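Surkow Releases Wetiria 6, Planning Software for Two-Handed Robots

Reading time: 3 minutes

KUO, November – Surkow, a developer of control software for robots, today announced the release of Wetiria 6. The new version plans the motion of two arms and two hands together, and it lets engineers test each motion in simulation before it is sent to a real machine.

In earlier versions, the path of the arm and the shape of the hand were computed in two separate steps. The arm moved first, and the fingers were closed after it arrived. Customers informed us that this method was reliable for boxes, but less suitable for objects which are tall, narrow or smooth. In Wetiria 6, both steps are solved as one problem, and the planner may change the position of the wrist until the last moment before contact.

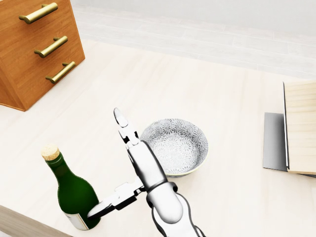
Contact itself is also treated in a different way. The former planner considered every touch outside of the final grasp as an error and stopped the motion. The new planner accepts a light touch by a single finger, compares it with the expected position of the object, and corrects its estimate. The user decides how much force is allowed, and can set this limit for each finger separately.

For the preparation of this release, Surkow built a library of 3000 simulated tabletop tasks. The tasks use common household objects such as bottles, bowls, boards and small furniture. The starting positions are varied by the software, so that a plan cannot depend on one fixed arrangement. Objects can also start in a fallen position.
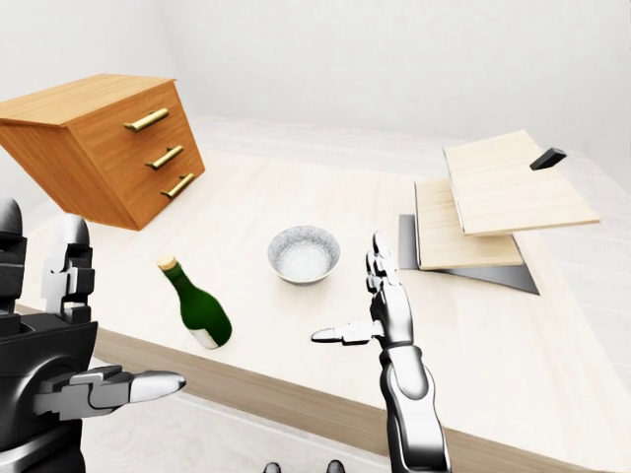 A tabletop task in the Wetiria simulator, with the green bottle lying on its side and both hands open.

The library is delivered with the product, and 1000 of the tasks are reserved for final testing. They are not used when the parameters of the planner are adjusted. Customers can add their own objects through Jullis, the scene editor of Surkow, which is now included in the standard license. Previously it was necessary to buy Jullis separately.
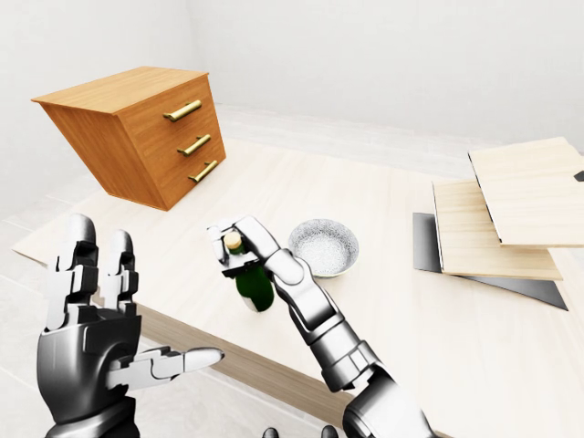 The right hand holds the bottle above the table in simulation, while the left hand stays open.

Wetiria 6 also brings a new replay tool. The engineer can stop a motion at any point, look at it from a second camera position, and read the planned joint values. Two plans for the same task can be shown one after the other. This function was requested by more than 17 customers during the test period.

The software is available from today for existing customers with a valid maintenance contract. Projects made with the previous version can be opened without conversion, but saved grasps must be computed again. A trial version with a limited number of tasks can be requested from the sales office in Kuo.

About Surkow
Surkow develops software for motion planning, perception and simulation of robots. Its products are used by machine builders and research laboratories. The company has its main office in Kuo.

Press contact: Surkow, Communications Department, Kuo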